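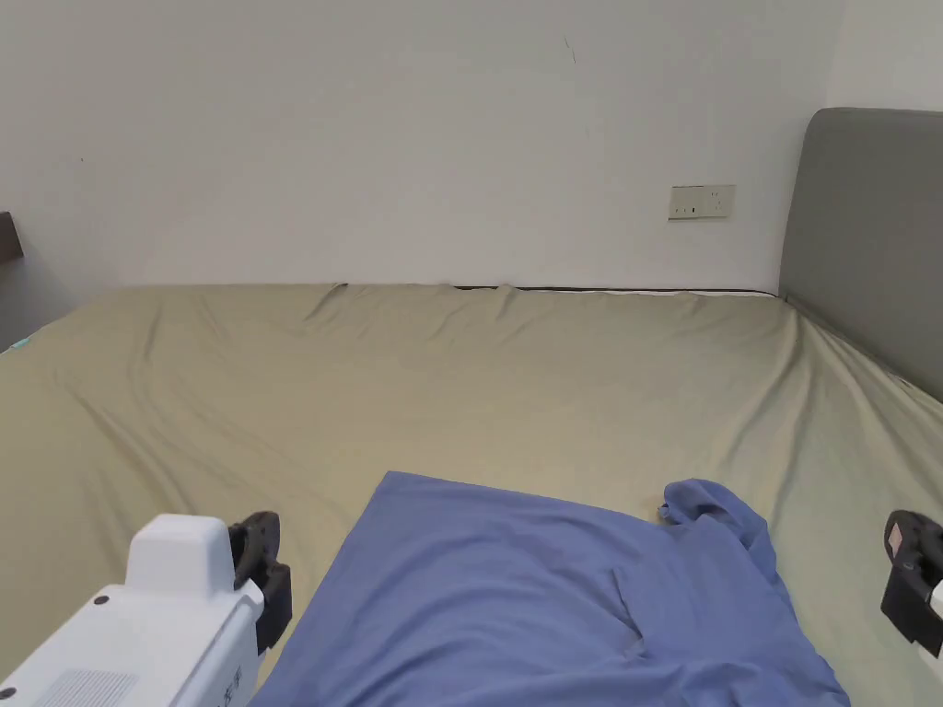

Gornance Textile Care Label Corpus

This corpus holds 835 care label texts for household linens and everyday clothing, transcribed by the Vonero archive. It is meant for research on label wording and translation.

Contents

Each record gives the fiber content, wash temperature and drying advice as printed. Temperatures are kept in Celsius — 30 and 95 are the lowest and highest values in the set.

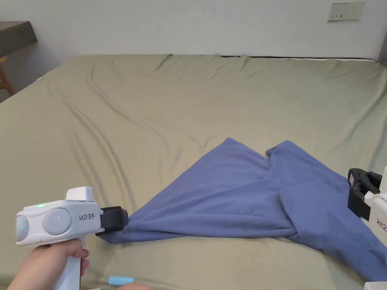 Spelling errors on the original labels have been kept. Records with more than one language are split into separate rows and share a label number.

Known limits

Older labels are few, and 3 records lack fiber content.
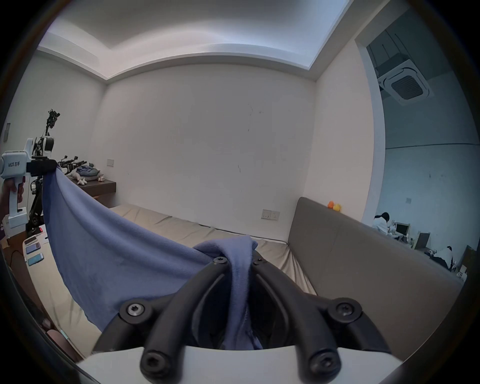 Last modified: August, release 3

Terms of use

The texts may be copied for study and teaching. Please cite the corpus by its full name and release number.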